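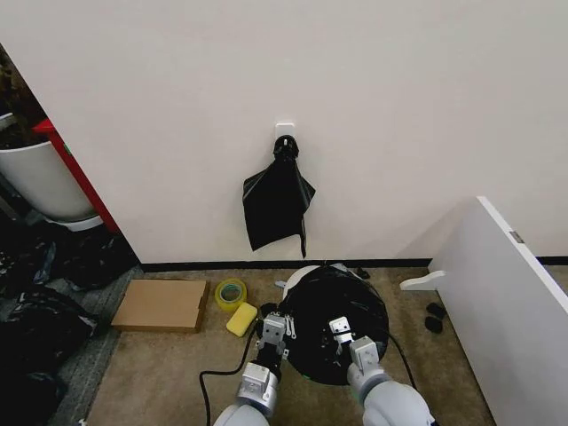

*Both Omisitz grippers at a lined bin.*

# Omisitz two-arm chore unit

The Omisitz is a pair of robot arms with parallel-jaw grippers and a head camera, sold by Mornstead for work on soft, awkward items: bin liners, cloths, light clothing and the containers they go in and come out of. It is meant for research groups, care-equipment developers and shop-floor teams who want to find out how much of a chore can be handed over to a machine at the present time.

It is not a home appliance. If you are looking for something to switch on and leave in the kitchen, we don't make one. The rest of this page sets out what the unit does, where it still needs a person, and what you need to have ready before it arrives.

Page last revised October 10, 2021, for software version 2.

## What it is for

Most small robot arms are sold for picking up hard things. A block or a jar keeps its shape when you close the fingers on it, and if you know where it was you have a good idea where it will be. A bin liner doesn't behave like that. It sticks to itself, the opening disappears, and pulling one side moves the other. Wet cloth is heavy, dry cloth is light, and the same cloth can be both within a minute.

These are ordinary jobs that people do without looking. They also take up a good part of the day in a care home, a café or a packing area, and we are asked about them more than anything else. The Omisitz was put together so that customers could work on them with two hands, at floor or table height, without building the whole rig themselves.

## How far it has got

We keep this list up to date and would rather you read it before the price.

**Bin liners.** The arms can hold an open liner on both sides and draw it over a round rim. Opening a new liner that is still pressed flat is much less reliable, and we suggest a person shakes it open first. Tying a full bag is under development. It can be done under remote control by a practised operator, slowly. We don't offer it as an automatic task.

**Cloths and light garments.** Picking up a cloth from a pile works well if any fold stands proud of the rest. Dropping it into a bucket or basket works well too. Taking one item out of a tangle is hard, and dark items on top of other dark items are harder still, as the camera has little to go on. Folding is possible for flat, square cloths on a table. Shirts, no.

**Hanging things up.** Placing a loop over a wall hook needs both the hook and the loop to be seen at once. The arms often get in the way of the head camera at the last moment. Expect to use remote control here.

**Wiping.** A sponge can be gripped and moved over a flat surface. The unit has no sense of whether the surface is clean. You set the number of passes and it does them.

**Packing.** Lifting a flat carton and standing it up is fine. Taping is a job for a person or a taping machine. A free end of packing tape is one of the worst things you can give to a gripper.

For all of these, plan on the robot being slower than the person it is helping. Customers sometimes ask us for a figure, and we have stopped giving one, as it depended far too much on the room.

## The two arms

Each arm has rounded joint covers in white and pale grey and can be run alone or as one of a pair. In paired mode the software keeps the distance between the grippers steady, so a cloth or the mouth of a bag stays at the same tension while it is moved. You can slacken this with a single setting. For thin liners start slack and tighten a little at a time. Liners tear without much warning.

The arms don't know how heavy a full bag is until they start to lift. If the load is over the limit they stop, hold and sound a tone. They do not let go. Support the bag from below before you press release.

## The grippers

The standard fitting is the Jaiswal parallel gripper, one on each arm. The two fingers close squarely on each other, which suits hems, rims and folded edges. It is less good at pinching a single layer off a flat surface, where a person would use a fingertip to drag the cloth up into a ridge first. Some of our customers have taught the arm to do the same with one finger, and it does work on thicker cloth.

Finger pads are a wearing part. Change them when they go shiny. Spare pads are sold in pairs, and left and right are the same.

Cables run on the outside of the arm to the gripper. Leave slack at the wrist, and look where the loop will go when the arm is at full reach towards the floor. Most of the faults reported to us in the first weeks are a cable caught on something.

## Remote control and recording

An operator can drive both arms by hand from the control stand supplied. Each session is saved with the camera view and the positions of the arms, so that it can be played back or used to train your own model. We recommend recording at least 200 good runs of a task before you try it without the operator, and for cloth and liners 300 is a better place to start. Keep the failed runs as well, in a folder of their own.

Change the room a bit between runs. Move the bucket, swap one cloth for another, leave a box or a sponge on the floor. A model trained in one tidy corner will do the job in that corner and will be lost a metre away.

Yae Yokoyama, who looks after training at our Fodville workshop, asks new operators to spend their first day on nothing except cloth and a bucket. "It is a good first task," she says. "You have to use both arms, you have to watch the rim, and nothing breaks if you get it wrong. Bags come after that. People want to begin with bags and they get cross with them."
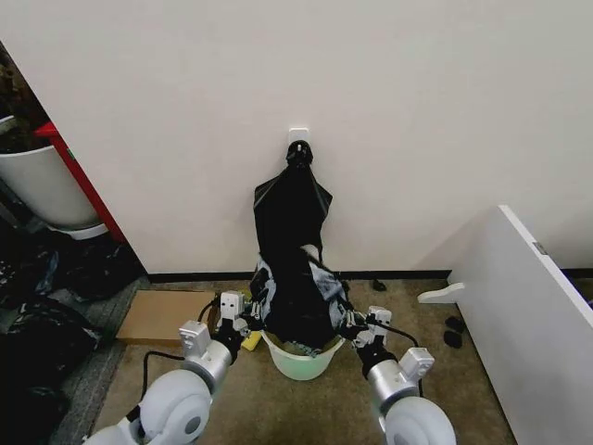

## Room and floor

The unit will work over a hard floor or a low carpet. Deep pile is a problem for small items, which sink in and can't be gripped from the side.

- Allow a clear working area 2000 mm wide in front of the base.
- Keep people out of reach of both arms while the power light is on.
- Use even lighting. Direct sun on a black liner gives bright patches that upset the camera.
- Give the robot a container that contrasts with the floor and with what goes in it.
- Weigh down light buckets and bins. An empty one will travel across the carpet when the liner is pulled.
- Check that wall hooks are properly stuck or screwed. An arm pulls harder than you think.

Adhesive hooks are fine for practice with light items. Use screwed hooks for anything that will be repeated all day.

## What's in the box

- Left and right arms with covers
- Two Jaiswal parallel grippers, fitted
- Head camera and mounting post
- Control stand for one operator
- Base plate and floor fixings
- Stop button on a long lead
- Finger pads, one spare set
- Printed set-up guide

A computer isn't included. The specification we test with is in the set-up guide, and we can send it in advance. Bins, cloths and so on are up to you, and we suggest you use the ones from the place where the work will be done - new liners from a different supplier can be thinner, stiffer or folded another way, and the robot will notice.

## Setting up

Two people can have the unit running in an afternoon. Bolt down the base plate before the arms go on. Fit the arms one at a time, connect the stop button, and test it before you connect anything else. The camera post goes on last.

The calibration routine asks you to touch the fingers of both grippers to a printed card. Do it again after any knock, after a gripper change, and whenever the paired mode starts to pull a cloth sideways. It is quick, and a lot of support calls end with it.

## Common questions

**Can it run overnight with the door shut?**
No. Someone has to be in the room and able to reach the stop button.

**Can it change the liner in a pedal bin?**
The lid is in the way. Open-topped bins only, unless you hold the lid back.

**Will it handle wet washing?**
The grippers are splash resistant and will hold a damp cloth. They are not sealed. Wring things out first, and dry the fingers at the end of the session.

**Can I buy one arm?**
Yes, though the paired software won't be any use to you, and neither will most of this page.

**Does it get better over time?**
Not by itself. It improves when you record more runs and train on them. Our own updates come out when they are ready, and version 2 can be installed on every unit sold so far.

**Is it suitable for a customer's home?**
Under supervision, for a trial with trained staff present. Ask us for the home trial checklist before you book anything.

## Trying one

The Fodville workshop has a unit set up for visitors. Bring your own bags, cloths and containers if you can carry them, and allow a full morning. You will be able to drive the arms yourself after the safety talk. The next operator course runs in February and places are booked through the Mornstead sales desk, who can also quote for the unit, spare pads and a second control stand.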